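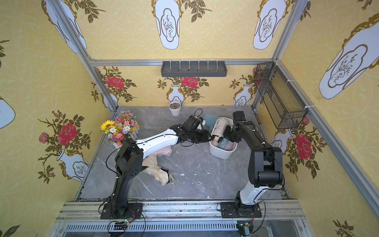 Storkora Two-Arm Tidy Set: data card and house rules

Maintainer: Orest Didenko
Status: August revision, supersedes the first card

What this is

Storkora is a set of teleoperated recordings of two arms putting household objects into a bin. It holds 756 episodes. Each one is a single attempt from reset to stop call. Most of the objects are soft or badly shaped for a parallel gripper: folded umbrellas, pieces of cloth, fabric bundles. They were chosen for that. If you want cubes, there are plenty of cubes elsewhere.

The set was collected at two sites, Dindport and Grinness. The sites did not follow the rules equally well, and the metadata says which site each episode came from. Use that field. I would train on one site and test on the other before believing any number from a mixed split.

Why the card has rules in it

The first card said the data was collected "according to good practice." I wrote that sentence and I no longer know what it meant. Two people at Dindport read it as "be careful." Grinness read it as "do what Dindport does," without having seen what Dindport did. The rules below are what we could check afterward. Anything we could not check has been taken out, including a paragraph on operator attentiveness that everybody liked.

Rules for recording

1. One arm in the bin at a time. The other arm may wait over the floor or work on the next object. Episodes where both grippers cross the bin rim are kept but flagged two_in_bin.

2. Bases stay bolted to the rail between calibration and the last episode of a session. If a base moves, the session ends. "It only moved a little" is not a calibration.

3. Cables get looked at before every session, with both arms moved through full reach by hand. A loop that clears the elbow in one pose can catch it in another.

4. Straps count as part of the object. An umbrella with its strap hanging over the rim is not in the bin. This was the most argued-over rule and it changed the success label on 50 episodes.

5. No hands inside the cell while the arms are powered. A green light on a base is not evidence that anything is safe. It is a light.

6. The operator calls stop. A second person labels the outcome without hearing the operator's opinion of it.

7. Failed attempts are kept. We deleted 9 episodes in total, all for corrupt files, and their IDs are listed in removed.txt.

Backgrounds

The walls are covered in patterned paper, with roses and vases on yellow in some sessions. The usual claim is that busy backgrounds make policies more robust. We have not shown that. We have shown that a busy background is present. Please don't cite this card for the stronger claim, as one preprint already has.

Flowers, pots, shelves and baskets are set dressing unless the task string names them. Touching one gets the flag contact_other and does not fail the episode.

What about standards?

People ask which safety standard the cell meets. The card makes no claim of compliance. These are small arms on a bench rail, and being small is not a risk assessment. If your site needs one, do your own, for your own cell.

Known problems

Rule 6 was skipped at Grinness for the first 500 episodes in recording order that came from there. Those labels are the operator's own. They look generous to me.

Gripper force is not logged. Do not infer it from how far cloth squashes.

The Yuan loader that ships with the set drops the two flags above unless you pass keep_flags. That should be the default and will be once I get to it.

Corrections

Send the episode ID and the rule number. Reports without an ID will sit in the queue. Label disputes go to a third reader, and the old label stays in the history file.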